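Front-loading washing machine

A front-loading washing machine, also called a front loader or horizontal-axis washer, is a clothes washer in which the drum turns on a horizontal or slightly tilted axis and is filled through a round door in the front panel. Laundry is usually brought to the machine and taken from it in an open basket with perforated sides. 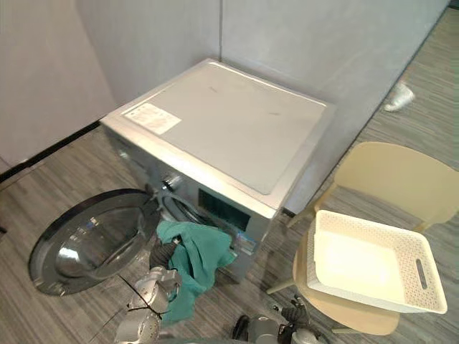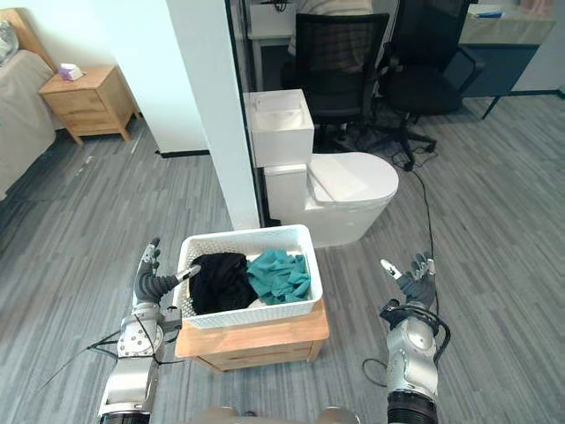
Top: silver-grey front loader with the door open and a teal-green cloth at the drum opening. Bottom: white lattice-sided basket with clothes, standing on a small wooden cabinet.

Construction

The drum is a perforated cylinder, normally of stainless steel, which turns inside a fixed watertight tub. Lifters on the inner wall of the drum raise the load and let it drop back into the water. The tub hangs from springs and is steadied by dampers, with concrete or cast-iron weights attached to limit movement during the spin.

The door consists of a rim and a domed porthole. The dome projects into the drum and keeps the load away from the door seal. The seal, or gasket, is a folded rubber ring joining the tub to the front panel. Small items such as socks can lodge in its lower fold, where lint and water also collect.

Controls are placed along the upper front panel. A common layout has a rotary program knob and a display for the remaining time and spin speed. The flat top allows the machine to be installed under a counter, provided the clearance given by the manufacturer is kept.

Loading and unloading

Items are put in singly and unfolded. Large towels are fed in one end first, and the gasket is checked for trapped fabric before the door is shut. A lock holds the door closed while the program runs and releases after the drum has stopped and the water has drained.

Baskets

Laundry baskets are rectangular, round or oval. Plastic types have a solid rim, which carries the weight when the basket is lifted, and a lattice or slotted wall that admits air. A basket may be set on a low cabinet or stand to reduce bending during sorting. Damp items are not left in it for long periods, as the lower layers dry slowly.

Maintenance

The gasket is wiped after use and the door left ajar. The drain filter is cleaned at the interval stated in the manual.

See also

Clothes dryer
Laundry symbol
Top-loading washing machine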